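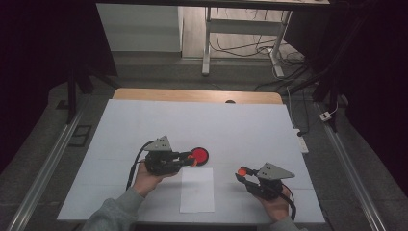
Covering the table with paper: does it do anything?

Stoltent Home Forum > Tables and Work Surfaces
19 replies, page 1 of 2

maplecrumb
Posted in April

My sister-in-law swears by white paper over the table for any kind of project. Gluing, painting, sorting small parts, kids' crafts, whatever. She lays sheets edge to edge until the wood is covered, and when it gets grubby she pulls up the bad sheet and puts down a new one.

I have a light wood table with a rounded edge that I'd like to keep nice. It has a finish on it but I couldn't tell you what kind. My gut says paper is close to useless. Anything wet goes right through, and the seams are an open door. Am I missing something?

oldvarnish61

You're not missing much. Paper keeps off dust and pencil marks. It doesn't keep off liquid. I had a spot of wood stain go through two layers and I was sanding for a weekend.

People like how it looks. White table, everything tidy, you can see what you're doing. Fine. Just don't call it protection.

tapeandtwine

Disagree with the above. I've covered mine for four years and the top looks the same as when I started. Scratches are what ruin a table, and most scratches come from dragging hard things around. A sheet of paper takes that for you.

The trick is to keep it flat. Creases are where the trouble starts.

oldvarnish61

A sheet of paper is going to stop a metal edge? Press a screwdriver on a sheet of printer paper and look underneath.

tapeandtwine

I said dragging, not pressing. And I don't use printer paper.

maplecrumb

What do you use, then? She uses separate sheets and you can see every join. There's always a fold line somewhere too. I tried it last night from 7:30 until I gave up, and a round plastic lid I was tracing kept catching on a seam. Drove me nuts.

tapeandtwine

End roll, the wide kind. One piece, no joins. I tape it under the table edge and never on top. If you have to use sheets, tape the seams on the underside before you lay them down.

quietdrawer

Taping under the edge only works if there's something to tape to. Mine is rounded over top and bottom and the tape lets go by the next morning. I also have a little half-round notch in the far edge (it was there when I bought it, probably for a cord) and paper over that spot tears every time somebody leans on it.

Cut the paper short of the edge and leave a strip of wood showing. Looks less neat, lasts longer.

hobbsfield

Has anybody bought the Jamesura table film? They want 420 for the large kit, which seems insane for a roll of plastic and a squeegee. The listing says it "protects the life of your table." Whatever that means.

oldvarnish61

It means they'd like 420 from you.

quietdrawer

I looked at it and passed. Same shop sells a felt pad. I didn't trust that either.

lintfree_ish

I'll stick up for paper, with one condition. White is great for small colored things. Drop a red bead on a honey-colored tabletop and good luck. Drop it on white and there it is. That's all I want from it, and it does that.

If I'm doing something where I need to see the edges of another sheet of paper, white on white is a pain. I lose track of the page I'm working on. Brown kraft is better there.

maplecrumb

Hadn't thought about white on white. She had a small sheet lying on top of the big ones and I almost set my coffee on it. It was a bit brighter than the rest, but you had to look.

tapeandtwine

Brown kraft sheds. I had fuzz in my glue.

lintfree_ish

Never had that happen. Which brand?

tapeandtwine

Palacios. The thin one.

lintfree_ish

Well, the thin one. Get the heavy one.

oldvarnish61

So far the advice is buy better paper, tape it better, cut it shorter and don't get it wet. An old bedsheet over a piece of hardboard does all of that and you own it already.

quietdrawer

A bedsheet slides and bunches. Hardboard alone, sure. Ultbridge Lumber cut me a piece to size and didn't charge for the cut. It leans behind the door when I'm not using it. I still put paper on top if I'm painting, so I guess I'm on both sides of this.

maplecrumb

OK, I'm leaning toward the board with paper on it. Not convinced the paper adds anything, but it's cheap and my sister-in-law can feel she won. Does the rough side go down or up? I'd think the rough side would mark the finish.

quietdrawer

Smooth side down, and wipe the table first. Grit under a board is worse than no board.

Next page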